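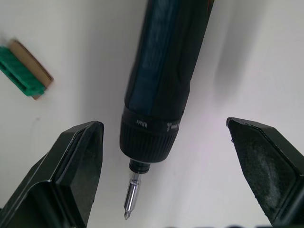
Chapter 11
Drawing the lines: wards, boundaries and who decides them

Most people who vote in a council election know the name of their ward. Far fewer could say where it stops. The boundary may run down the middle of their own street, so that the neighbours opposite choose from a different list of candidates, and they may have lived there for years without noticing.

This chapter is about those boundaries. Earlier chapters dealt with how votes are cast and counted. Here we step back to a question that has to be settled before anyone votes at all: how is an area divided up, and who does the dividing?

By the end of the chapter you should be able to explain what a ward is and why some councils do without them, work out whether a set of wards is evenly sized, describe the usual steps in a boundary review, and recognise the main arguments that residents, candidates and sitting councillors bring to one.

Key terms
ward, undivided council, quota, tolerance, community of interest, malapportionment, submission, draft proposal

A dispute in Irness

The Shire of Irness takes in one large town, Calora, a coastal strip, and a long stretch of farming country inland. For many years it was divided into wards that each returned a single councillor. Calora had most of the people but the farming wards had most of the land, and when the wards were first drawn the two were not badly out of step.

Then Calora grew. New estates went up on its northern side, and families moved in faster than they did anywhere else in the shire. At the same time the inland wards lost people. By the time a review was called, the councillor for Gidside, the most remote ward, represented fewer than half as many voters as the councillor for North Calora. Each of them had one vote at the council table.

Nobody had set out to produce this result. The boundaries had not moved. The people had.

The review was announced in May and drew more public interest than the previous election. One of the first to write in was Melina Theodorakopoulos, a teacher from North Calora, whose argument was short. If her councillor had to answer to twice as many people, she wrote, then her vote was worth half as much, and she could see no reason why it should be. Lino Caruso, a grazier near Gidside, took the opposite view. His councillor already spent most of a day driving from one end of the ward to the other. Make the ward any bigger, he argued, and people at the far end would never see the person they had elected.

Both points are reasonable, and both come up in almost every review. We will return to them throughout the chapter. 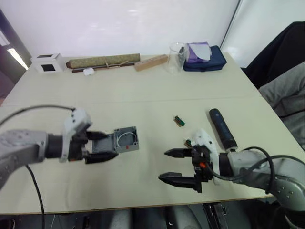 Wards and undivided councils

A ward is a part of a council area that elects its own councillor or councillors. Some wards elect one, others two or more. In a larger council the wards often carry the names of suburbs, rivers or early settlers, and in a smaller one they may simply be called North, South and Central.

An undivided council has no wards. Every voter in the area chooses from the same list of candidates, and those elected represent the whole area together.

Supporters of wards say that they give each locality its own voice. A resident with a blocked drain knows which councillor to ring. A candidate without much money can run a campaign on foot, knocking on doors in a fairly small area. Wards also make it harder for one large town to fill every seat.

Supporters of undivided councils answer that a ward councillor may think only of the ward. Roads, libraries and swimming pools serve people from all over, and decisions about them ought to be made with everyone in mind. They also point out that an undivided council never needs its internal boundaries redrawn, which saves time and argument.

Which system a council uses may be fixed by state law, left to the council, or put to voters at a referendum. The rules differ a good deal from place to place, and you should check what applies where you live before you answer the questions at the end of this chapter.

Equal numbers: the quota

Where there are wards, the usual starting point is that each councillor should represent about the same number of voters. The figure they are measured against is called the quota. It is found by dividing the total number of enrolled voters by the total number of councillors.

Suppose a small island council has 2200 enrolled voters and 11 councillors. The quota is 200 voters for each councillor. A ward that elects one councillor should therefore hold close to 200 voters, and a ward that elects two should hold close to 400.

In practice no ward lands exactly on the quota. Streets, creeks and property lines do not fall conveniently, and people move house every week. The law therefore allows a margin on either side, known as the tolerance. Where the tolerance is ten per cent, a single-councillor ward on our island could hold anything from 180 to 220 voters and still be within the rules.

When wards fall well outside the tolerance, the area is said to be malapportioned. The word is a clumsy one but the idea is simple – some votes count for more than others. Malapportionment can be deliberate, but far more often it builds up slowly between reviews, as it did in Irness.

Note that the quota is normally worked out from enrolled voters and not from population. Children, people who are not eligible to vote and those who have not enrolled are left out. A ward with many young families may look small on the roll while its councillor has a very large number of residents to look after. There is a long-running argument about whether this is fair, and we take it up in the second half of the chapter.

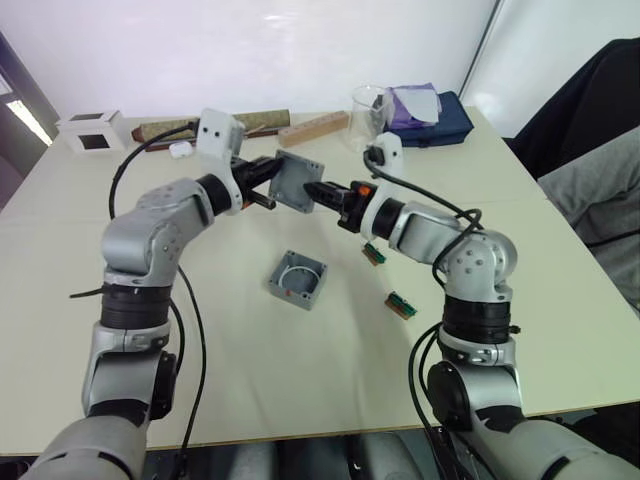
Community of interest

If equal numbers were the only test, a computer could draw the wards in an afternoon. Most laws ask reviewers to weigh other things as well, and the one that causes the most discussion is community of interest.

A community of interest is a group of people who share something that matters to how they are governed. They may shop in the same main street, send their children to the same school, depend on the same industry or use the same ferry. Splitting such a group between two wards can leave it as a minority in both.

The difficulty is that everyone belongs to more than one. In the Irness review, the coastal township of Benedetti was a good case. It sits at the mouth of the river, with half of its houses on either bank. Reviewers first thought of using the river as a boundary, as it was easy to see and easy to describe. Residents objected. Mirko Valentini, who ran the general store, told a public meeting that people crossed the bridge several times a day and had never thought of themselves as living in two places. A petition with roughly 100 signatures followed, and the river line was dropped.

Physical features are still useful as boundaries where they do separate people. Mountain ranges, wide rivers without bridges, railway lines and freeways are all common choices. Reviewers also look at travel time, at how likely an area is to grow or shrink before the next election, and at the existing boundaries, on the principle that voters should not be moved from one ward to another without good cause.

These factors often pull against each other. The tolerance gives reviewers some room to balance them. A remote ward may be left a little under the quota, for instance, in recognition of the distances involved. It may not be left a long way under, and that was the part of the law Mr Caruso's submission ran up against.

Who holds the pen?

In the past, councillors themselves often decided where their wards began and ended. The problem with this arrangement is easy to see. A councillor might be tempted to keep friendly streets and give away unfriendly ones. Even a councillor who resisted the temptation would be suspected of giving in to it.

For this reason the task is now commonly given to a body that stands apart from the council, such as an electoral commission or a panel appointed for the purpose. Panel members are expected to have no ties to the candidates or parties. They publish the rules they work under, and they must give reasons for what they decide.

A review normally moves through the following stages.

1. Notice. The review is advertised and a discussion paper is released, with maps and voter numbers for the existing wards.
2. First submissions. Anyone may write in. Submissions are published unless there is a reason to keep a name private.
3. Draft proposal. The panel releases one or more possible sets of wards and explains how each was arrived at.
4. Second submissions and hearings. People respond to the draft in writing, and may speak in support of what they have written.
5. Final report. The panel makes its recommendation or, in some places, its binding decision.
6. Commencement. The new boundaries take effect, usually at the next general election of the council. 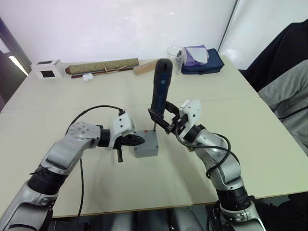
The fourth stage is where most changes happen. Panels seldom know an area as well as the people who live in it, and a single well-informed letter can shift a line by several blocks. Giorgia Testa, who chaired the Irness panel, later wrote that the most useful submissions were the ones that came with a marked-up map. General complaints about fairness were harder to act on, however strongly felt, as they did not tell the panel which line to move or where to put it.

Sitting councillors may make submissions too, and usually do. Yhon Marulanda, then councillor for Gidside, asked that his ward be kept as it was. When it became clear that this was outside the tolerance, he put forward a second plan, joining Gidside to the farming country immediately south and leaving the edge of Calora out of it. The panel adopted something close to this in its final report. The enlarged ward was still the biggest in the shire by area, and it still sat slightly under the quota.

Activity 1: Reading a ward map

Find the current ward map for your own council, or for a nearby council if yours is undivided. Choose one boundary and follow it from end to end.

a. What does the boundary follow? Note each road, waterway or other feature.
b. Does it divide any suburb or township? If so, which streets fall on each side?
c. Look up the number of enrolled voters in each ward and the number of councillors each one elects. Calculate the quota, and find out whether every ward is within the tolerance that applies.
d. Write a short submission, no longer than one page, proposing one change to the boundary you chose. State which voters would be moved and how the numbers in both wards would be affected.

Keep your submission. You will need it for the mock hearing in the next section, where half the class will act as the review panel.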